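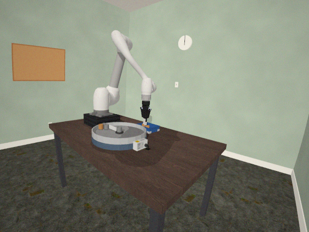
Many people asked me about Wuser after I came back, so I will put everything in one thread. I stayed there for six nights in July. It is a small town on the lake and I think it deserves more than the one afternoon which most travelers give to it.

First, how to arrive. The Vastmont bus goes from the capital in the morning and again in the evening. Please take the morning one. The road after the tea farms is the best part of the trip and in the evening bus you will see only your own face in the window.

Distance is 295 kilometers. On the website they write five hours. For me it was seven, with a long stop for lunch and a shorter stop for a reason that was not explained to us.

Sit on the left side. On the right you have sun all the way, and the curtains on my bus did not close.

At the lunch stop there is a restaurant with a big sign and a line, and behind it a woman who sells chapati with beans from a window. I went to the window. The people who stood in the line came back to the bus still holding their tickets for the food.

The bus leaves you at the fuel station above the town, so you have to go down the hill with your bags. The motorcycle drivers will ask for 100 shillings. It is a fair price, I did not bargain. If you have a small bag, walk, it is pleasant and there is shade from the trees.

Where I slept: Ogola Guesthouse, on the street behind the fish market. Simple room, good mosquito net, hot water in the morning only. Ask for a room on the upper floor on the garden side. The street side hears the market from four in the morning, and the market is not shy.

The owner is Beatrice Mbwambo. She answers messages slowly but she does answer. I wrote to her two weeks before and received a reply after several days, one word, "Welcome". This was my booking confirmation and it worked perfectly well.

Breakfast is included. Eggs, fruit, sweet tea with milk already inside. If you want the tea without milk you must say it the evening before. I forgot every evening and now I like it with milk.

Things to do. I will start with the ferry, for me the best thing in Wuser.

The ferry is called Pinar and it crosses to the other side of the lake and returns in the afternoon. It is not a tourist boat. You will travel with bicycles, sacks of onions, school children, and on my day a very calm goat.

You buy the ticket on the boat, not in the office. The office has a window with a paper that says OFFICE and a man inside, but he only sells tickets for cargo. I stood there for a long time before I understood this.

Crossing takes roughly 40 minutes if the wind is kind. Bring a jacket, also when it is warm in the town. In the middle of the lake I was cold in a way I did not expect so close to the equator.

On the other side there is a beach with dark sand, a row of fishing boats painted with names and football clubs, and a place for grilled tilapia. You choose the fish, they weigh it, they tell you the price before cooking. Agree on the price at this moment and all is fine.

Important: ask the captain what time he goes back, and ask him again when you get off. The two answers I got were different. The second one was correct.

Now the walk to the viewpoint. There are two paths. One goes behind the church and is steep. The other goes around through the farms and is longer but much softer for the knees. I went up by the farms and came down by the church, and I would do it in the opposite direction next time, as the stones on the church side are loose.

I went with a guide, Gitau Ondieki. You do not need a guide to find the path, I want to say it clearly, but I learned much more with him than I would have learned alone. He knows the birds by their sound and he knows all the farmers, so we stopped very often to say good morning.

He also took me to a spring where the water comes out between the roots of a fig tree. It is not on my map and I would have walked past it.

How to find him: ask at the guesthouse. He has no page online. He prefers to begin at six, and he was right, by ten there was haze over the lake and the view was mostly white.

From the top you see the islands. I had read that you can also see the mountain. I did not see it. Gitau said that in July you see it after rain, and it did not rain.

Fish market. Go early, wear shoes that you can wash, keep to the side because the men with the wheelbarrows cannot stop. I bought nothing and still it was one of my favorite mornings.

Ask before you take photos there. Most people said yes to me, one lady said no, and I put the camera in the bag and we talked about her daughter's exams.

The museum. Hmm. It is two rooms above the post office, with old fishing tools and photographs of the first ferry. The labels are typed and some have fallen down, so you have to guess which belongs to what. I stayed for longer than I planned and I liked it, but I know that my sister would be angry with me if I brought her.

If it is closed, ask in the post office. The same person has the key.

Food in town. In the evening there are grills along the shore road. My favorite was the one closest to the old pier, with the green umbrellas. Fish, ugali, a salad of tomato and onion with a lot of lime. There is no menu. You eat what there is.

For vegetarians it is possible but a bit repetitive. Beans, greens, chapati, avocado. The avocados are excellent and bigger than my hand.

Coffee: this surprised me. It grows in the hills just above the town, and in the town almost everybody gives you instant coffee. The bakery near the bus office makes real coffee in the morning until the pot is finished. Be there before eight.

Also in the bakery, the buns with cardamom. Buy more than you think you need. I bought two for the bus home and they were gone before the first hill.

Swimming. I asked everyone and got many opinions. Near the town, no, because of the boats and because the water is not clean. On the other side, at the dark beach, local families were swimming and I went in too. Please check with a doctor about the lake water before you travel, I am only telling you what I did.

Money. There is one cash machine and it was empty for two days of my stay. Bring cash from the capital. Small notes, if you can, nobody on the ferry wants to change a big one.

Internet is fine in the center and weak at the lake. I downloaded the map before the trip and I was happy about it on the farm path.

Safety, since some of you sent me private messages. I am a woman and I traveled alone. I had no problems. I came home by motorcycle after dark, always with a driver the guesthouse called for me. In the day I walked everywhere.

Language. English works in most places, but some words of Swahili open many doors. I know the greetings and the numbers and not much more. People corrected my pronunciation very kindly and then continued in Swahili at full speed.

What I would skip: the "sunset cruise" sold on the shore road. It costs much more than the ferry, the music is loud, and the sunset is the same from the pier. I did it on my first evening, before I knew.

What I did not manage: the island with the old mission. The boat goes only when there are enough people, and each morning there was me and a couple from Nairobi, and this was not enough. If somebody here has visited it, please write to me, I would like to know if it is worth trying again.

What to pack: jacket for the ferry, a hat, a flashlight because the power goes off in the evening, sandals and also real shoes. I brought an umbrella and carried it all week for no reason.

A small thing about the bus back. You cannot buy the return ticket in advance from the capital, you have to buy it in the Vastmont office in Wuser, the day before. The office closes for lunch and lunch is long. Go in the morning, then you are next to the bakery anyway.

When is the best time? I can only speak about July. It was dry, warm in the day, fresh in the night, and the paths were dusty. Beatrice told me that it is greener after the long rains and there are more flowers, but then the church path is all mud.

Some of you asked if it is good with children. I think yes for the ferry and the beach. For the viewpoint it depends on the child. We met a boy on the path who was running up with a school bag while I was sitting on a stone and breathing.

I will post the names of the birds tomorrow, when I find the page where Gitau wrote them for me. His handwriting is beautiful but half of it is in pencil and was in my pocket.

Edit to the post about the ferry: a reader tells me the Pinar does not sail on the big market day. I did not know this, thank you. Ask at your guesthouse before you go down to the pier.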